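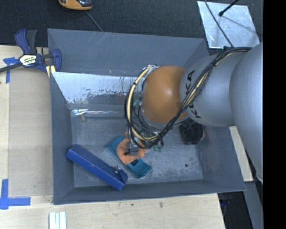
OK, bin picking fault thread, because this one ate my whole Tuesday and I learned so much from it. If you run an arm with a cable bundle strapped along the outside, please read at least the middle part.

Background: our cell at Premdale picks mixed parts out of a gray bin. Odd shapes, all jumbled up, no fixed positions. The vision picks a target, the KUKA goes in, grabs it, backs out. I love this job. Watching it find a good grip on something curved is still the best part of my day.

We were 3872 picks into a long run when the arm did a protective stop halfway down into the bin. No crash, no bang. The fault said the gripper had lost its position signal. I cleared it, jogged out, restarted. Fine!

Then it stopped again 287 picks later. Then 7 picks after that. Same fault each time. Once the gaps start shrinking like that, stop hitting reset. I hit it one more time than I should have.

My first guess was the gripper. Swapped the finger sensor, cleaned the connector, felt very smart. Stopped again within minutes. So much for that.

Kadri Adomaitis came over from the Srithong line and asked me one question: "Where's the wrist when it stops?" I pulled the logs and wow. Every single stop was with the wrist rolled way over, reaching for something near the left wall. Never on the right side. Never once!

So we locked the cell out, I got in there with a flashlight and followed the bundle by hand. Right where it loops around the wrist joint, under a tie, the signal wire had gone soft. You could bend it like cooked spaghetti. Jacket looked perfect. The copper inside was breaking.

The tie was the problem. Somebody (me, it was me, in July) had pulled it too tight and too close to the joint, so all the bending happened in one tiny spot instead of being spread over the loop.

Now the part that bugs me. The fault was the GOOD outcome. A broken signal gave us a stop. If the gripper had dropped a part on a fast move out of the bin, that's a part flying across the cell. The guarding should catch it, but I don't want to test it that way.

What we changed: new signal wire, wider strap in place of that tie, a longer loop at the wrist, and a limit on how far the wrist can roll during a pick. The planner skips a few grasps near the wall now and takes a different angle. Costs us a little time. Totally fine with me.

Also added a bundle check every 800 picks while we watch it. Cell locked out, hands on the cable, feel for soft spots. It takes a couple of minutes. Looking wasn't enough here – you have to feel it.

Dadero folks asked if we logged wrist angle before this. We did, we just never plotted it against the faults. We do now, and the plot is gorgeous, a fat little cluster of stops all on one side.

Vernora cell gets the same strap next. If you've got a cable routing you really like for a tight wrist, send me pictures, I want to see all of them!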